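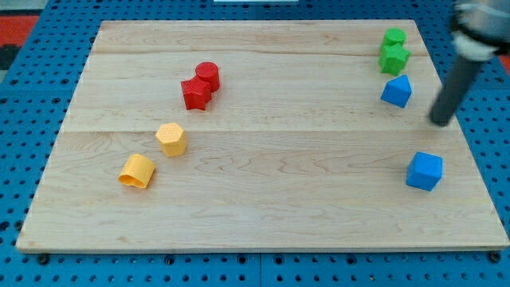
Finishing question for the woodworking folks, because I've gone back and forth on this long enough. I'm putting together a shape sorting set for my sister's twins and the base is a pale board, three planks, with a wavy grain and a few darker knots I really don't want to lose. The blocks are plastic, two each in red, yellow, green and blue, so they can be wiped down with anything. The board is the problem! It's going to get juice on it, and probably worse. Do I oil it, wax it, or put a clear coat on and be done? I have most of a can of Drivach hard wax left over from a shelf and I'd love to use it up.

– clusholm_nat

Posted by benchdog_vesley
Hard wax, two thin coats, buff it after each one. Pale wood goes yellow under oil and you'll be sorry when those light streaks turn the color of tea. Is that maple?

Posted by clusholm_nat
Sold to me as maple, and it looks right for it. I didn't ask a lot of questions, it was in the offcut bin.

Posted by pinecone44
Going to disagree on the wax. We had a waxed play board and it was sticky by March. Water based clear coat, three coats, sand with 320 in between. Kids drag things. Kids also chew the corners, so whatever you pick, look for the toy safe wording on the can and let it cure all the way.

Posted by benchdog_vesley
Sticky means it went on too thick. I've had one going for 9 years with a wipe of wax every winter and it still looks good.

Posted by pinecone44
Nine years with kids on it, or nine years on your wall? :)

Posted by benchdog_vesley
Fine, some of those years were on the wall.

Posted by Chaiwat Yensuk
Whatever you use, do the end grain first and do it twice. That light strip along the near edge will drink up finish like crazy. And look hard at the seams between the planks – if you can catch a fingernail, crumbs will find it.

Posted by clusholm_nat
Seams are pretty faint, I'll do the fingernail test tonight. Leaning toward the clear coat now, sorry Vesley. Should I test on the underside first?

Posted by Chaiwat Yensuk
Yes, and give it 10 days before the twins get near it. The can will tell you less. I don't believe the can.

Posted by pinecone44
Underside is perfect for that. Post a picture of the knots once the first coat is on!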